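Search this site Enter keywords Go
December | by Zineb Shehata

4. Friendly Visiting and Who Keeps Coming Back

When we first sat down with the visiting records from Drotville and Jarach, we expected loneliness among older residents to be the whole story, and we were glad to be wrong. The two programs matched 217 residents with neighbors for a weekly chat, and most pairs (bless them) were still meeting after 9 months, often over coffee, cards or a stubborn crossword.

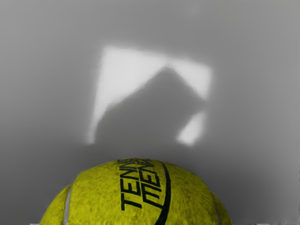
Figure 4. Tennis ball, upper part, with printed lettering (computer rendering).

We read through 1,639 visit notes in all, and what struck us was how often the visitor wrote about her own week as well as her neighbor's. In Kasten, where visits were arranged by phone, the notes ran shorter, and we suspect that people save their best stories for the kitchen table. Pairs who lived within walking distance

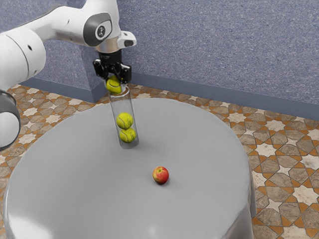 of each other dropped in between scheduled visits too, though the forms had no place to record it and we only learned of the habit from remarks in the margins. Cendcombe joined later, with a small grant of $400 that went almost entirely to bus fare, and its coordinator kept the Tuesday slot open for anyone still waiting on a match.

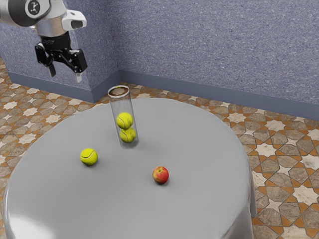 Figure 5. Open gripper and glass cylinder (computer rendering).

We would be careful about reading too much into the Cendcombe notes, as the residents there were younger on the whole and several already knew their visitors from church. Section 5 takes up the matching process itself.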